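Replacing the finger pads on a hand-held gripper (and getting the linkage square again)

Filed under: Bench notes, Grippers
Applies to: two-finger hand-held grippers with ridged pads and screwed linkage arms

A finger pad fails the way a shoe sole fails. It is fine for months, it is a bit shiny for a week, and then one day you are chasing a can of tomatoes across a hallway. If your gripper has started dropping things it used to hold, do the pads first. I have watched people at Prostero recalibrate a perfectly healthy encoder twice in one afternoon before anyone thought to run a thumb over the rubber.

The job takes less time than finding the right driver. What follows is how we do it on the pairs that come through our Clestow bench, where the log currently stands at 329 pad changes and one lost eyebrow (unrelated, heat gun).

What you need

A hex driver that fits your joint screws properly. "Nearly fits" is how screws become rivets.
A plastic scraper. An old store loyalty card works and is finally good for something.
Isopropyl alcohol and lint-free wipes.
Replacement pads, as a matched pair.
Low-strength threadlocker.
A paint pen.
A shallow tray with a lip, unless you enjoy crawling.

Before you take anything apart

Power the unit down and unplug it. If it records anything, let it finish saving first. We have a folder named "half" for the sessions where somebody didn't.

Open and close the jaws by hand, slowly, with the unit held up to your ear. You are listening for a click. A click at the same point of travel every time is usually a joint screw backing out. A click that wanders is usually grit. Write down which one you have, as you will not remember in ten minutes when both grippers are in pieces.

If you run a left and a right, strip them one at a time. The parts look interchangeable and many of them are, but worn parts have settled in with their neighbors and don't care for strangers.

Taking off the old pads

Close the jaws until the fingers are a finger's width apart, then support the one you are working on from behind. Never lever against an unsupported finger. The linkage will take the load, and the linkage was not consulted.

Start the scraper at the tip end and work toward the root. If the glue fights you, wet the edge with alcohol, go get a coffee and come back. Peel what you can in one piece, because the back of an old pad tells you things. Wear on one long edge means the fingers are no longer closing parallel. Wear at the tip only means your operators are picking with the fingertips, and you may mention it to them in whatever tone you like.

Clean the bare finger until the wipe comes away white. Then do it once more.

Checking the joints

While the pads are off, put a driver on each joint screw. You want snug, with no side play in the arm and no stiffness through the travel. If one turns freely, take it out completely, clean the threads, put one small drop of threadlocker on the last few turns and refit it. One drop. The 2000-cycle test at Evangelista ended early when a generous drop crept into the pivot and glued the whole arm into modern sculpture.

Mark each screw head and the arm beside it with a single paint line. Next time you can see at a glance whether anything has moved.

Fitting the new pads

Dry-fit first. The ridges on both pads should run the same way and the tips should finish level. Peel the backing from the root end, set the pad against the root shoulder and roll it down toward the tip with your thumb. Don't lay it flat and press, or you will trap air under it and have a pad that squeaks.

Close the jaws on a folded wipe and leave them closed overnight. The adhesive data sheet gives a shorter time. The adhesive data sheet does not have to drive back out to a job in Modska.

The grip test

Skip the aluminum test block. It is flat, stiff and clean, and nothing you will be asked to pick up is any of those. We test on packaging, preferably packaging that has already had a hard life, and we do it in an ordinary room on both hands together.
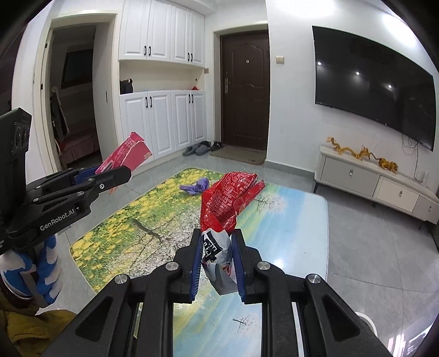 Grip test with both units: a crumpled snack package held upright between the blue pads, and a torn pink box in the left gripper.

Work through it in this order.

Soft package first. Close until it just stops sliding, then hold. It should stay put while you tip the gripper to each side. If it swivels, one pad is touching before the other, so go back to the joints.

Cardboard next, pinched near a ragged edge if you have one. Cardboard shows up uneven pressure nicely: look for a crease on one side and nothing on the other.

Then both hands at once, for long enough that your wrists get bored. Tired wrists twist, and twist is what finds a badly seated pad.

Afterward, check the corners of each pad for lifting. A lifted corner will not heal. Pull it off, clean up and use a fresh one.

If it still slips

New pads can carry a release film from the mold. Wipe them with alcohol and try again before blaming anything expensive.

If the slip is only on one unit, swap the test objects between hands. If the trouble follows the object, you have a slippery object. Congratulations, the gripper is fine.

If the jaws close fully but the grip feels weak, look at the trigger return before the linkage. A tired spring steals the last bit of travel, and that last bit is where all the holding happens.

Looking after them

Wipe the pads at the end of every session. Check the paint lines weekly. Change the pads when the ridges go shiny, whatever the schedule says. Our longest-lived pair did 1699 grasps and the shortest managed 255, the latter following an encounter with a bag of powdered sugar that is still being found in the tray.

Store the grippers with the jaws slightly open. Closed jaws leave a flat spot on the ridges, and you will have to come back up to the top of this page.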